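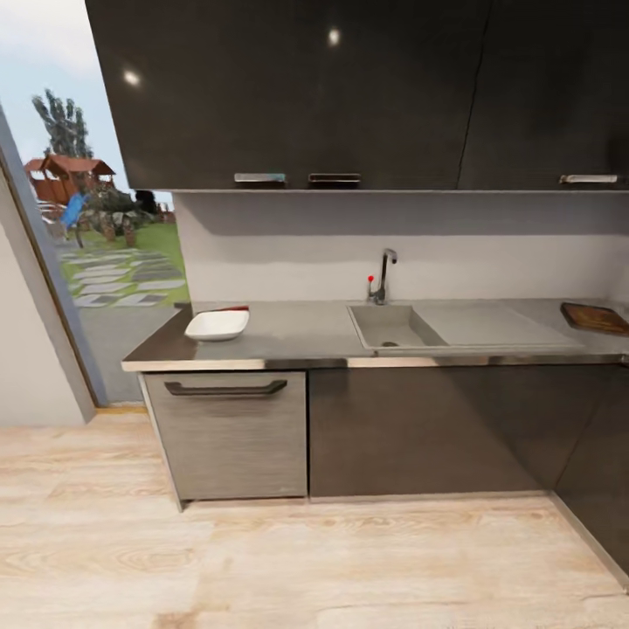 Hard water and a combi boiler: softener, or inhibitor only?

Plumbing and heating > Water treatment

tegwen_r
Our supply tests at 372 ppm as calcium carbonate. The boiler is a five-year-old combi and the plate heat exchanger has already been swapped once. The kitchen is being refitted, so pipework is accessible for now. Options quoted:

1. Fakari twin-tank softener, block salt, under the sink.
2. Plurkix inline phosphate doser on the cold feed to the boiler.
3. Descale the plate every other year and live with it.

The installer favours 2. I would like to hear from people who have run either for longer than a warranty period.

limebeck
Option 1, without much thought at that hardness. Phosphate slows scale from sticking but it does not remove any calcium. Keep one hard tap for drinking.

ivarkvam
Disagree with limebeck. A doser is adequate if you only want to protect the plate. Set the hot water at 49 degrees and leave it there. Most combis I see are set at 60 or higher, then mixed down at the tap, and that is where the scale comes from.
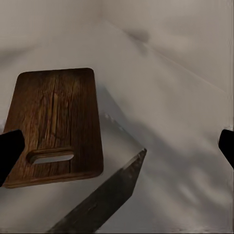 Trekelent, August

Update from the original poster. I asked for a second opinion and had the water retested at the kitchen tap. The second figure was 219 ppm, well below the first. Same strip brand, different batch. Can strips be that far out?

limebeck
Yes. Strips go off once the tub has been opened. Use a drop titration kit and count the drops. It is also possible your supplier blends sources over the summer, so both readings may be right.

theera_j
Check whether the first sample was drawn from the hot side. Hot water that has already dropped its scale reads lower, so that would not explain a high first reading, but it could explain a low second one.

tegwen_r
Both from the cold tap, run for a minute first. I have ordered the titration kit.

ivarkvam
Even at the lower figure you want some treatment. My point about temperature stands.

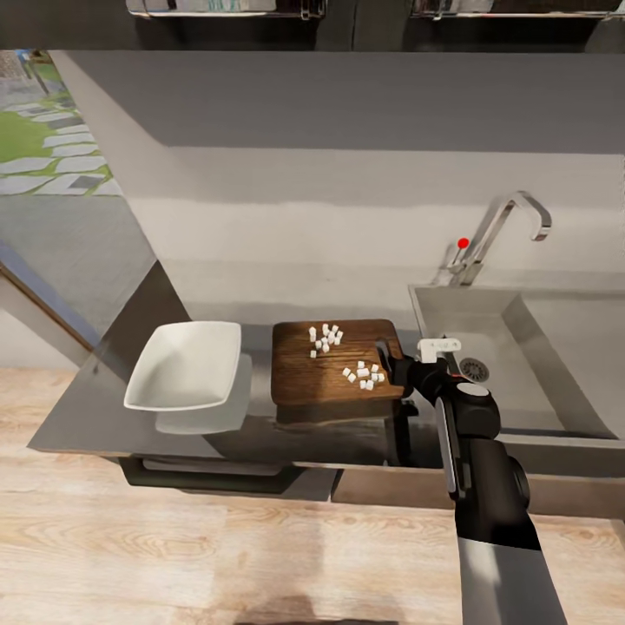 Delyth Gough
Heating engineer, section moderator

Some corrections before this drifts.

Check the boiler manual before buying a softener. Some makers do not want softened water in the primary circuit, particularly with an aluminium heat exchanger. The usual answer is to fill and top up the heating side from a hard, unsoftened connection and dose it with inhibitor. The hot water side can be softened.

Inhibitor and scale treatment are separate subjects. The thread title runs them together. Inhibitor goes in the sealed heating circuit and does nothing for the plate on the tap water side.

Ivar is right that lower temperatures reduce scale, but a plate exchanger runs hotter at its surface than the outlet setting suggests.
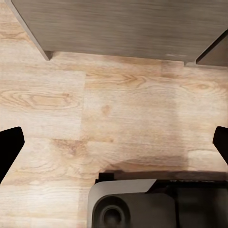 That gap is the reason I would still fit treatment at either of the two readings. Between a softener and a doser, it comes down to space, salt and whether you care about the shower screen. Phosphate cartridges need changing on time – an exhausted one does nothing and gives no warning.

ivarkvam
Accepted on surface temperature. I still think a softener is a lot of kit for one plate.

limebeck
It is not one plate. It is also the shower, the washing machine and the kettle.

ivarkvam
The kettle is on your hard tap, by your own advice.

limebeck
Fair. Strike the kettle.

llewellyn_b
Does the softener drain need an air gap? Mine was pushed straight into the washing machine waste.

Delyth Gough
Yes, it does. Please start a new thread with the model number.

tegwen_r
Titration kit still not here. The manual allows softened water on the hot side only, so the filling loop would have to be moved to the hard branch. Waiting on a price for that.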